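The Year I Finally Learned to Like Rhubarb

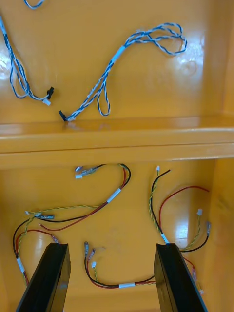

Blue-and-white twisted wire harnesses in a yellow-orange bin.

My mother-in-law grew rhubarb behind her garage in Premville for as long as I knew her, and for as long as I knew her I found polite ways not to eat it. Pie? Oh, I'm so full. Jam? We still have a jar at home! (We did. It was the same jar.)

Then last spring my friend Hiwot Assefa dropped off a grocery bag of stalks on my porch with a note that said "make the cake," and a recipe card with butter stains all over it. I had no idea what cake she meant until I turned the card over. It's an upside-down cake, the kind you usually see with pineapple, and I made it that same night mostly so the bag would stop taking up the whole bottom shelf of my fridge.

Well. My husband and I ate half of it standing at the counter.

The trick, if you can call it one, is to cut the stalks into short pieces and let them sit in sugar for 40 minutes before you do anything else. They give up a lot of juice, and you pour most of it off (save it, I'll get to that). Melt half a stick of butter in a cast iron skillet with a cup of brown sugar, spread the rhubarb over it, and pour a plain yellow cake batter on top. Hiwot puts orange zest in hers. I tried cardamom the second time and liked it even better, but my son said it tasted like a candle, so suit yourself.

Bake it at 350 until the middle springs back. Let it rest ten minutes before you flip it. I have flipped it early and I have scraped cake off the stovetop, and I'd like to spare you that.

Now the juice. I stir it into cold seltzer with a squeeze of lime and it's the prettiest pink drink you ever saw. Ayantu Gebru, who has the produce stand out on the Dalladbridge road, told me she freezes hers in ice cube trays and drops 2 cubes in her iced tea all summer long. I did that too and ran out by the Fourth of July!

Ayantu also set me straight on picking. Go for firm stalks and don't worry if they're more green than red, since the color has more to do with the variety than how ripe it is. And never eat the leaves, they're poisonous. I cut them off and toss them before the stalks even come in the kitchen.

If you end up with too much, slice it, freeze it flat on a cookie sheet, then bag it. I found a bag of mine in September and made a crisp with some early apples, and I wished I had frozen three more.

My mother-in-law's patch is still there, by the way. We dug up a piece of it last fall and put it in by our back fence. You're supposed to leave it alone the first year, so I'm buying from Ayantu again this spring, and I already have the skillet out.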